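About us
Updated January, by Shahzad Durrani

Can a machine do the chores yet? Some of them. Badly, mostly. Slowly, nearly always. Finding out which ones is our whole business.

Skoketti is a small company. We test home and workshop automation for people who have to decide whether to buy it. Care homes, laundries, a couple of furniture makers, one hotel that has been burned twice. We don't build robots and we don't sell them. We had a go at building one early on and it was called Prurex and it could put a mug on a shelf if the mug was the right colour. We've kept it in the cupboard.

How it started. I ran the back end of a commerical laundry for years. Sheets, towels, uniforms, the lot. Every January a salesperson came through with a video of a machine folding a shirt. Always the same shirt, I swear. I asked one of them to fold a fitted sheet and he laughed and packed up his laptop. So I started keeping a list of things I wanted to see done before I'd sign anything. The list had 65 jobs on it by the time I quit. It's still the basis of what we do.

What we do now. You tell us the job. Real one, not "tidying" but "get the socks off the floor and into the basket before the vacuum runs". We write it up as a test, we run it in our rooms or yours, and we tell you what happened in plain words. Pass, fail, or passed but you wouldn't want to stand there waiting. That last category is the biggest.

We have logged 2,098 attempts so far. Each one gets a line, including the dumb ones. Especially the dumb ones. A machine that drops a cushion tells you more than one that parks itself nicely in a demo.

Where we work. The main rooms are in the old Kaltida building, ground floor, door on the lane side. One is set up as a lounge and bedroom, the other as a workshop with a bench and parts bins. Nothing in the lounge side is new. Op shop furniture, blankets from people's parents, cupboards that stick. If a thing only works in a show home we'd like to know that before you do.

What machines can do, our view as of this update. Vacuum a flat floor, yes, for ages now. Mow a lawn, yes if it's a boring lawn. Move boxes the same size from one place to the same other place, yes, all day, better than us. Sort screws by length, yes with a good tray. Load a dishwasher, sometimes, and you'll be rewashing the bowls. Wipe a bench, sort of, it wipes the bench and also the crumbs onto the floor. Make a bed, no. Find the other sock, no. Clean a bathroom, please don't let anyone tell you yes.

The shop floor is further along then the house. Shop floors were already arranged for machines, and a house is arranged for whoever got home last. We did a job for Mughal, who make upholstered stools, and the cutting and stapling went pretty well. Then came turning the covers right side out. A person does it in 15 seconds without looking. We never got a clean run. They kept the people on that station and put the machine on the staples, and everyone seems happy enough.

Who we are. Me, plus a small crew who come and go with the workload. Backgrounds in laundry, cabinet making, aged care, one ex baker. You don't need an engineering degree to work here, you need to have done the chore. Two of us do the write-ups so if yours is late it's one of 2 people and you can ring and complain. Phones are on from Monday, mornings are best.

How we charge. Flat fee per job tested, quoted up front. We take no money from manufacturers, no loan gear we can't send back, no free lunches (ok one lunch, it was declared). If the answer is "keep doing it by hand" you still pay, sorry, that's usually the most useful answer you'll get. 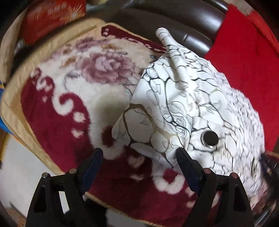

Soft things are the hard part, and it's where most of our time goes now. Boxes and mugs hold their shape. Cloth doesn't, it sags and bunches and every grab changes the job. Take a crumpled white fabric pouch with a snap on the front, sitting on a plush fleece blanket, two padded fingers coming at it from either side. Easy for you. For a machine it's cloth on top of cloth, a busy crackle print against a flowery one, and it has to work out which bit is pouch and which bit is blanket. If you've got a job like that, send it in. Small and fiddly is fine.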